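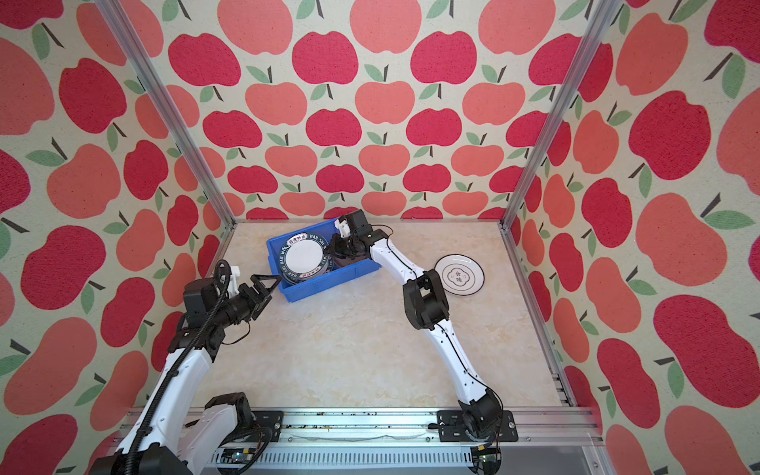
Plate loan scheme reopens in Skonelley with 1,803 pieces on the shelves

Mon 25 November

Kekuleck, the crockery loan scheme, is taking bookings again from this morning. New unit, same phone number. First collections go out this week from the Istby yard, behind the tyre place, blue gate.

The scheme lends plates, bowls and glasses for parties, wakes, school fairs and anything else where people would otherwise buy paper ones. It had been shut since April, when the lease ran out on the old shop in the arcade. Everything went into storage. Everything has now come out of storage, been washed, been checked and been counted, and the total on the opening list is 1,803 pieces.

That is down a bit on last year. Losses in the move were 146, mostly side plates and tumblers, and mostly one stack that went over in the van. Chipped ones are not being lent out and won't be sold either, so please don't ask at the counter.

Apples on the walls

Regulars will notice the decoration first. The sorting bay is done out in an apple print, red ones and pinky coral ones with little green leaves on a pale ground, and it is not subtle. There was a short discussion on the scheme's own page over whether it was too much. The apples stayed. A blue plastic bin sits on a cream marble-look panel in the middle, and that is the sorting spot.

Returns used to go in cardboard boxes, and wet cardboard gives way, as anyone who was at the harvest supper will remember. So bins only from now on. Borrowers get one with the order and it comes back with the plates in it. Lost bins are charged at cost.

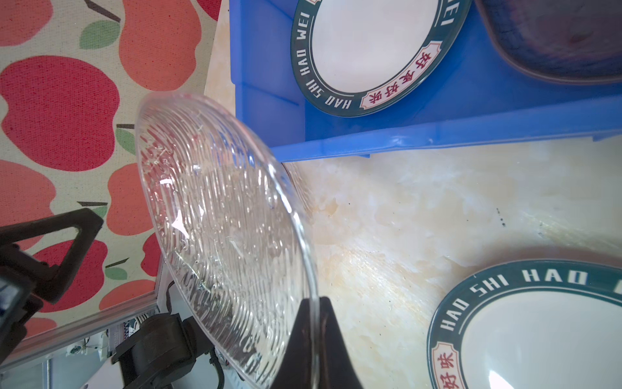
3 min read

The glass plates

Most of the early calls have been for these. Clear, round, rippled all over in wavy ridges with a smooth rim round the outside. There are 140 of them, bought in one lot when Gu, the restaurant on the corner of the square, closed its upstairs room. They were on the loan list for only a few weeks before the April closure so a lot of people never got the chance to book them.

A warning with them though. The ridges hold water. Drops sit in the dips and dry to marks, and the marks show up badly under a white light. The advice on the new booking sheet is to hold each plate up at an angle and look through it before it goes on the table, then go over it with a dry cloth if needed. A tea towel will do. Not the fluffy sort.

They stack, but not as tight as the plain white ones. Allow more room in the car. And paper between each one please, the paper is supplied.

What it costs

Prices have not moved. Charged by the dozen, per night, with a deposit that comes back when the plates do. Schools pay the deposit only. The glass plates are dearer than the white, as before, and the full list is pinned up by the gate and printed on the back of the booking form.

Plates can go back unwashed if they have been scraped. Scraped properly. Gravy left to set over a weekend will lose you part of the deposit, this was the cause of most of the arguments last winter and the wording has been made alot plainer. The glass ones are the exception and should be rinsed the same night in warm water, never hot straight from a cold room.

The limit is 4 bins per booking until the new year. Anybody wanting more than that for a big do should ring first, and it may be possible depending what else is out. December Saturdays are going quickly. The first two had gone before lunch today.

Getting there

Istby yard is on the left coming out of Skonelley, past the allotments. No parking in the yard itself but there is a loading bay you can use for ten minutes. The path down from the road is uneven and gets slippy, so two trips with half a bin is better than one with a full one. Collections in the afternoon, returns in the morning, and the gate is locked in between. The old arcade shop is now a phone repair place and they have had people turning up with bowls. Please don't.

Donations are paused for the moment. There is no shelf space for odd cups or part sets, however nice. Full sets of eight or more dinner plates might be taken in the spring - leave a message with the colour and the size across, and someone will ring back.

Also wanted: clean newspaper, flat, not shreded. And one cake stand, tall, which was lent out before the closure and has not been seen since. No questions asked, just leave it at the gate in the morning.

Booking forms are at the library desk and the yard.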